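COMMUNIQUÉ DE PRESSE

Le café Bondo refait ses cartes, et on les tient enfin bien en main

Plesbridge, mai. Le café Bondo met en service ses nouvelles cartes de table, boissons d'un côté, menu général de l'autre, et toute l'équipe s'en réjouit. Le projet a été mené avec l'atelier d'impression Villanueva, qui a repris les deux supports depuis la première maquette : choix du papier, taille des photos, couleur des fonds, tenue debout sur une table.

Les habitués connaissent la salle, ses tables à plateau gris foncé veiné et ses grandes vitres. Beaucoup s'y installent avec un livre ou un ordinateur et restent longtemps. Jusqu'ici, la carte se demandait au comptoir. Elle attend désormais le client à sa place, posée debout, et on peut la prendre, la retourner, la passer au voisin d'en face.

La carte des boissons (« 饮品菜单 ») mise avant tout sur la photo. Cafés, jus d'orange, boisson au matcha : l'envie vient souvent par l'œil, et l'on choisit une tasse comme on choisirait un gâteau en vitrine. L'autre carte, titrée « MENU » en grandes capitales noires, se présente en colonnes, avec les prix à droite de chaque liste. Les douceurs y ont leur propre rubrique, « 甜品 », et le tiramisu y figure en bonne place.

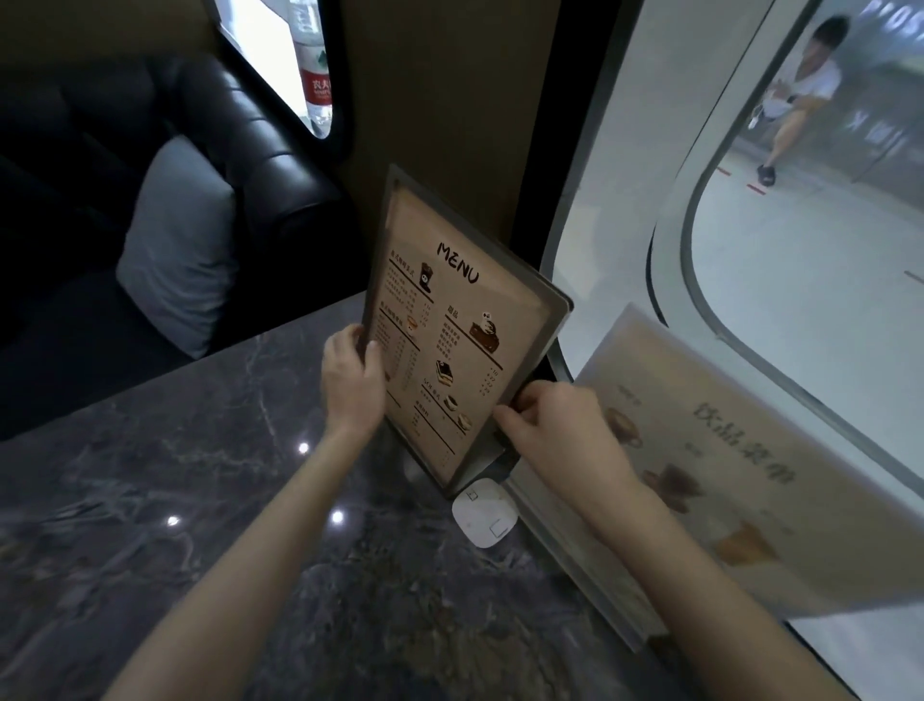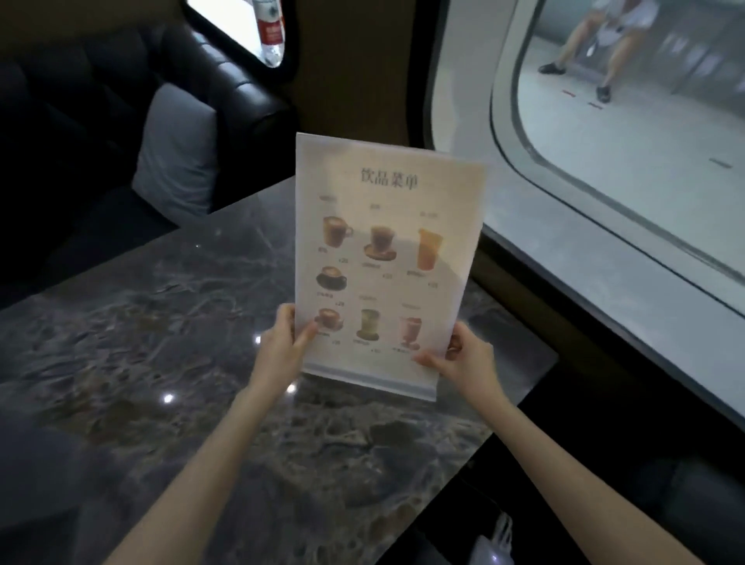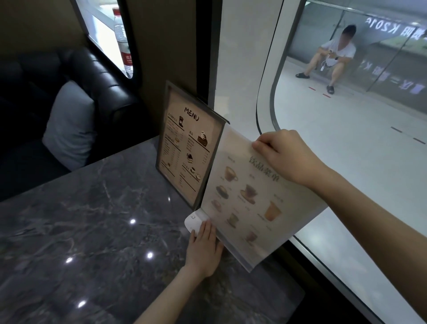
Les cartes du café Bondo, à table, côté fenêtre.

« J'avais une idée très simple au départ, je voulais qu'on puisse commander en pointant du doigt », raconte Rosalba Amato, responsable de la salle. « Nous recevons des gens qui lisent le chinois et d'autres qui n'en lisent pas un mot, des enfants aussi, et tout le monde comprend une photo de latte ! Les premières épreuves étaient trop chargées. Nous avons enlevé du texte, agrandi les tasses, puis recommencé. J'ai adoré cette période, même si ma cuisine était couverte de feuilles imprimées. »

L'atelier Villanueva a proposé 5 maquettes successives avant la version retenue. Les essais se sont faits sur place, à différentes heures, car la lumière qui entre par les vitres change beaucoup entre le matin et la fin d'après-midi. Le ton crème a séduit tout de suite pour le menu général, cerclé d'un cadre gris foncé qui s'accorde avec les tables. Les deux cartes ont été pensées pour vivre ensemble sans se ressembler tout à fait : l'une se feuillette du regard, l'autre se lit ligne à ligne.

Avant de valider la sélection, le café a recueilli l'avis de sa clientèle au moyen d'un petit bulletin glissé avec l'addition. 1 494 bulletins ont été remplis, dont un bon nombre avec des commentaires au dos, parfois très drôles, souvent précieux. La demande la plus fréquente concernait les desserts, que l'on voulait voir en photo comme les boissons. C'est chose faite. Venaient ensuite les boissons froides, réclamées toute l'année et pas seulement l'été.

Une version de poche de la carte des boissons, tirée à 2 000 exemplaires, sera offerte au comptoir jusqu'à épuisement. Elle reprend les photos de la carte de table dans un format plus petit, à glisser dans un sac ou à punaiser au bureau pour les commandes de groupe.

La maison d'Orport recevra à son tour ses nouvelles cartes une fois les textes relus par l'équipe de salle. Quelques boissons propres à cette adresse y seront ajoutées.

Les journalistes qui souhaitent découvrir les cartes et goûter à la sélection sont les bienvenus à Plesbridge, de préférence avant 11 heures, quand la salle est calme.

Contact presse : Rosalba Amato, café Bondo, Plesbridge
Conception et impression : atelier Villanueva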